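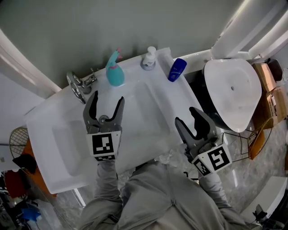
Moving photos off a nearly full phone to an external SSD, what's the right order?

Posted by tallgrass_dan in Phones and Storage

My phone has 256GB of storage and no card slot. It started showing the storage warning in July and now it won't install updates. Photos and videos are most of it. I bought a 1TB portable SSD (the Onum one with the short cable) and I want to move everything older than this year onto it and then delete it from the phone.

I tried a test copy last night. I plugged the drive in, the files app saw it, and I picked a folder with 1,064 items. It got through 334 of them and stopped with "Transfer could not be completed." No other message. I tried again and it stopped at a different place. Photos seem to go over fine. It may be the longer videos that do it, but I'm not sure.

I also have a laptop, an older one with Windows on it, and it only has the regular USB ports. I don't pay for cloud storage and don't want to start.

What I want to know is whether the drive is bad, whether I should be using the laptop instead, and how I can be sure everything came across before I delete anything. I have 8 GB free on the phone right now.

Waldemar Kaczorowski
Member, Phones and Storage

The drive is probably fine. Two things cause this most of the time, and you can check both without buying anything.

First is the format. Plug the drive into the laptop, right-click it and choose Properties. Look at the line that says File system. If it says FAT32, no single file over 4GB will go onto it, and a long video can easily be bigger than that. You want exFAT. Windows can reformat it for you, but that erases the drive, so copy your test files back first if they aren't still on the phone. Your photos are still on the phone, so you can go ahead.

Second is power. Phones don't put out much power through the port, and some drives draw more than the phone will give them when they're writing for a long time. When that happens the drive drops off for a second and the transfer quits. It would also explain why it stopped in a different place the second time. A small powered hub fixes it. I use a Szulc hub that takes a charger on one side, and I haven't had a drop since. Try a different cable too if you have one. The short ones that come in the box are usually OK, but I've had one go bad.

If you would rather use the laptop, that works, it's just slower on an old machine. Connect the phone with its charging cable, unlock it, and when it asks, set the USB mode to file transfer. Open the DCIM folder. Copy to the SSD in batches by month. Don't drag the whole folder at once — if it fails in the middle you won't know what made it and what didn't.

Use copy and not move. Move deletes as it goes, and a dropped connection during a move is how people lose things.

For checking, compare two numbers for each batch: how many files, and total size in bytes. Select the folder on the phone side and look at Properties, then do the same on the SSD. If they match, open five or six files from that batch off the SSD, including the largest video, and play the video all the way to the end. A broken copy will often start playing normally and then freeze.

After that, delete from the phone, and empty the trash in the gallery app. Deleted photos normally stay there for a few weeks and still take up space.

One more thing. Once you delete from the phone, the SSD is your only copy. Put a second copy on something else. A cheap hard drive is fine for this because it will sit in a drawer.

grirkside_mel

Had the same error, different phone. Mine was the screen going to sleep. I set the screen timeout to 30 minutes and took the case off because it was getting warm, and it copied 147 GB overnight with no stops. Try that before you buy a hub.

pkt_lint

just get a bigger phone next time. 256 isn't enough anymore if you shoot video. or use Sosum, it's an app that shrinks the videos, I think it's free

tallgrass_dan

Checked the drive on the laptop and it does say FAT32. Copied the test files to the laptop to be safe and I'm reformatting it to exFAT now. I'll try the screen timeout too. I won't be shrinking the videos, some of them are of my dad.

Waldemar Kaczorowski

That would do it for the long videos. When Windows asks for the allocation size leave it at the default. And use the eject option before you pull the cable, on the phone as well as the laptop — exFAT doesn't handle being unplugged in the middle of a write very well.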